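Hand Drumming for Beginners, Evening Section
Handout 2: Keeping time, counting cycles, and practicing with a drone

Welcome back, everyone! I was so pleased with how the first class went, and I know a few of you went home with sore fingertips and a slightly puzzled look, so I've tried to write this handout the way I would say it out loud. Please read it before Tue 19 November if you can, and bring it with you, because we'll be clapping straight from the page.

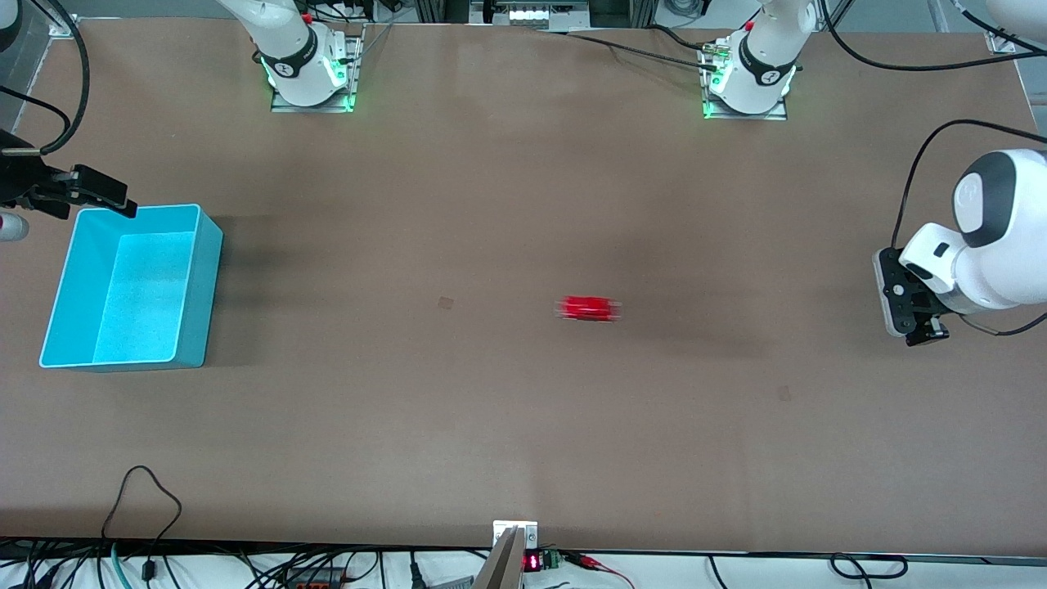
Shuzhen Ding
Course instructor, Hand Percussion and Rhythm

1. What we mean by a cycle

Most of the music you grew up hearing is counted in bars of four, and when the bar ends you simply start another one. In the South Indian tradition we think of a cycle, called a tala, that always comes home to its first beat. You can wander quite far from that first beat (and a good drummer will wander very far indeed), but everyone in the room knows where it is, including the audience, who are often keeping it on their own hands.

The cycle we'll live in for the next few weeks is Adi tala, which has eight beats. You keep it with one hand on your thigh or on the palm of your other hand:

Beat 1: clap
Beat 2: little finger
Beat 3: ring finger
Beat 4: middle finger
Beat 5: clap
Beat 6: wave (turn the palm up)
Beat 7: clap
Beat 8: wave

Go slowly. Slower than that! If you can hold a conversation while you do it, the tempo is about right, and after a few evenings your hand will carry on by itself while your mind is on something else.

2. Saying it before playing it

Every stroke on the drum has a spoken syllable, and reciting those syllables is an art of its own, called konnakol. We'll always speak a pattern before we touch the drum. I know it feels silly at first – I practiced in the car for a whole winter before I would do it in front of my own family – but your hands will learn what your mouth already knows.

The basic groups:

Three: ta ki ta
Four: ta ka di mi
Five: ta di gi na tom
Seven: ta ki ta ta ka di mi

Start with ta ka di mi, one syllable to each beat, so that you say it twice in one cycle of Adi. Then put 2 syllables on each beat, and then four. The hand never changes speed. Only the voice does, and if you find your hand hurrying along to keep it company, go back to the slower version and stay there a while.

3. Your practice drone

Please practice with a drone, even though we are drummers and it may seem to belong to the singers. The drum is tuned to the singer's home note, and your ear needs to get used to sitting inside that note. Any steady tanpura recording will do. Several of you asked which program I use at home, and it's Zandero, mostly because I've had it so long that I know where all the buttons are. The Wenau player on the classroom computers works just as nicely and you're welcome to come in early and use it.

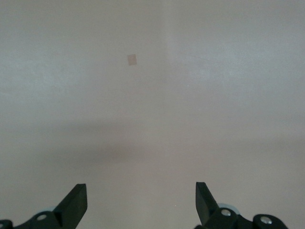

Fig. 2. Pale surface with a small tan square.

Set the drone quietly enough that you can hear your own voice over it, sit for a minute without doing anything at all, and then begin the hand count. If you use a click as well, start at 52 and stay there for the whole first week. I have heard one or two of you racing away at 173, and while I admire the spirit, I could hear that beat 6 was going missing!

4. For next time

Keep Adi tala by hand for five minutes a day, with the drone on. Recite ta ka di mi at all three speeds. Try ta ki ta as well, one syllable to a beat, and notice that it doesn't come home at the end of the first cycle. Keep going until it lands on beat 1 again, and write down how many cycles that took. We'll compare answers in class.

If you missed the first handout, there are spare copies in the folder by the door of the Shao Room, along with the sign-up sheet for borrowing a practice drum.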